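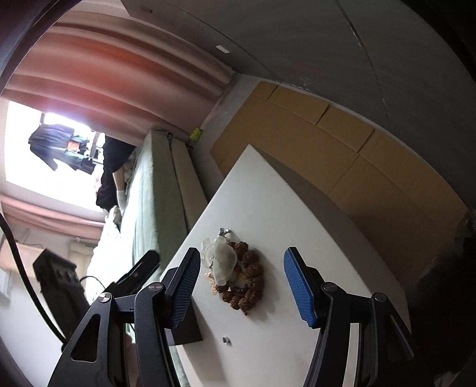
How do I get dry crumbs off a white bedside board without pushing them into the screw recesses?

Lift the large pieces first, then take the fine crumbs off with a dry soft brush, working away from each screw head. Leave any damp cloth until last.

Support > Bedroom Range > Surfaces > Ticket log
Reading time: 3 minutes
Tickets Parts Care guides Contact

Subject: Crumbs and grit in screw recesses, white board beside bed
Product: Lashari side board, white, matte
Site: Clukville guest accommodation, single rooms
Opened: August 13, 2022
Status: Closed, with one note outstanding

Reported
Biscuit and nut crumbs collect on the board and settle in the recesses of the fixing screws. Wiping with a wet cloth leaves a brown ring around the screw head. Customer asks whether the finish is stained and whether the screws need covers. Same complaint logged in April for a different room, closed without a fix.

Checks requested
1. Confirm whether the ring is on the surface or in it. Dry white eraser, light pressure, a patch no bigger than a coin.
2. Confirm each screw head is seated. Drag a fingernail across it. It should not catch.
3. Confirm what cleaner is in use.

Customer reply
Ring came off with the eraser. One screw head sits proud and catches the nail. The rest are fine. Cleaner is a general kitchen spray, applied directly to the board.

Cause
Spray turns the crumbs to paste. The cloth drags the paste until it meets an edge, and the proud screw head is the first edge it meets. Finish is sound -- no colour change under the ring.

Fix
- Pick up wrappers and anything metal (clips, pins, staples) by hand before brushing. A clip dragged under a cloth will mark the matte finish.
- Lift large pieces with a folded card or a dry paper towel.
- Brush the rest into a dustpan held under the near edge. Brush away from the bed, or the crumbs go down the side of the mattress.
- Clear each screw recess with a dry toothbrush or a wooden toothpick. No metal picks.
- Wipe with a cloth dampened in plain water and wrung out. Dry straight away.
- Seat the proud screw by hand with a correctly sized driver. Stop when it is flush. Do not use a power driver on this board.

If the screw turns without tightening, the hole is stripped. Order the 6 mm cover cap, colour white, and the repair plug from the Skirnport parts desk. Caps come in bags of 200. Smaller quantities can be requested in the order notes.

Follow-up
Screw seated, customer reports it holds. Caps not required. Customer asked if cardboard cartons can stay against the wall next to the board. No objection from our side, but leave a 300 mm gap at the end where you brush, and check the carton flaps for crumbs when you do the board. They hold more than the board does.

Outstanding
Care card still says "spray and wipe". Correction sent to Plarevport for the next print run, reference 78. Until then, disregard line two of the card.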